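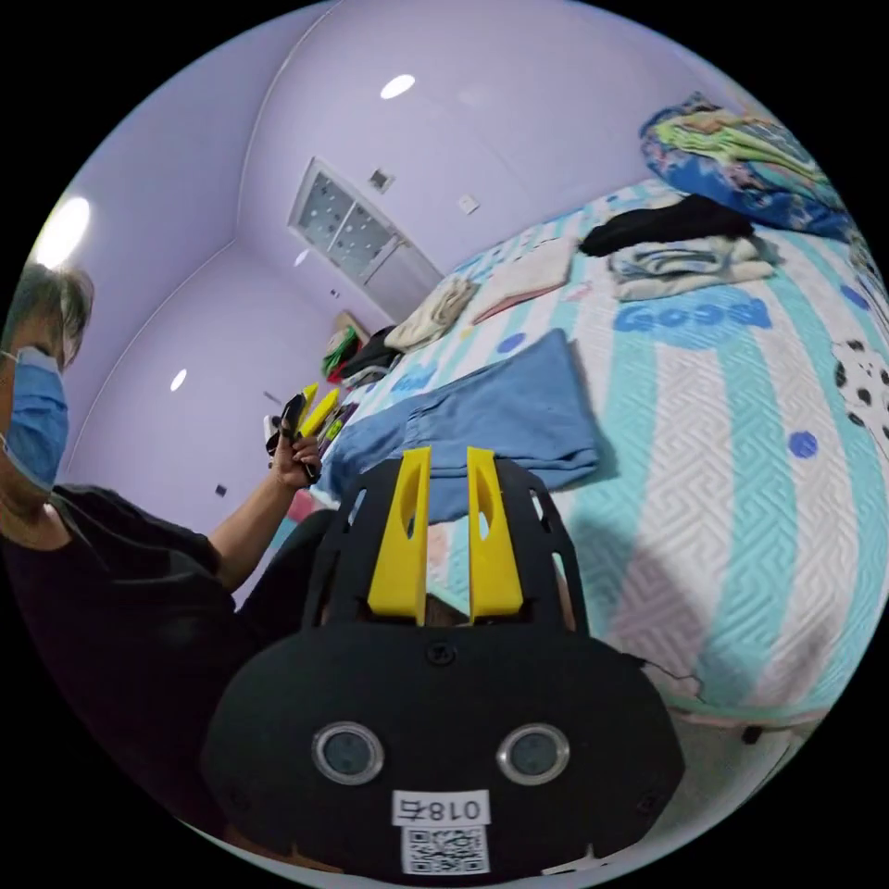
Call for participants: folding clothes at home

Do you fold on the bed? Flurent is looking for 40 people who tidy their own clothes in their own bedroom, and we'd love to hear from you! Jeans, T-shirts, towels, the blanket nobody can roll neatly: it all counts. 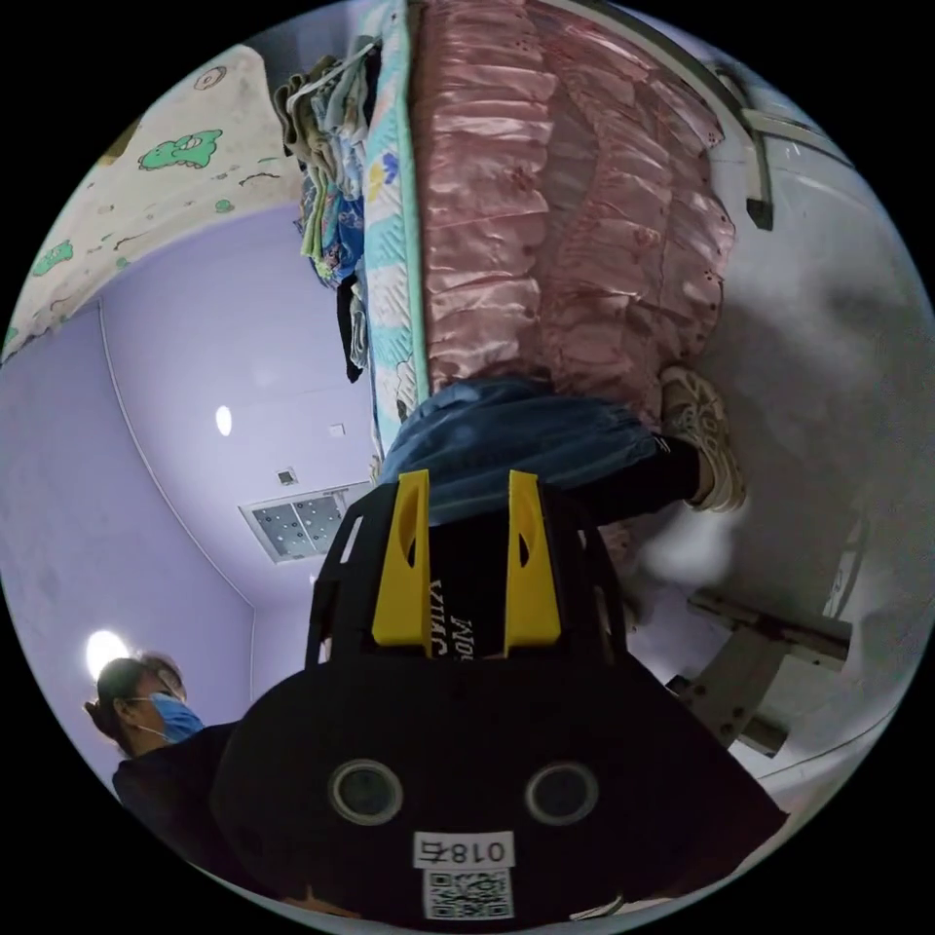 You don't need to be tidy by nature. Piles are very welcome, and so is any sort of bedspread.

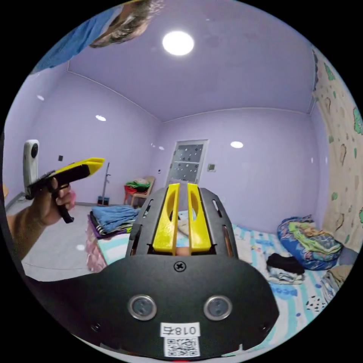
A lavender bedroom

Each person does 4 sessions of 20 minutes, starting in September.
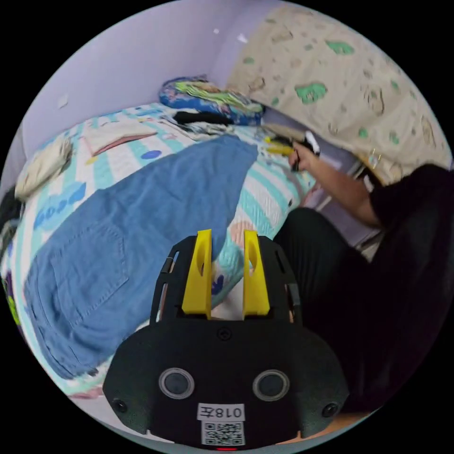 Fold the way you always do, jeans included. To join, write to Dirk Lammers at Flurent and quote call 424.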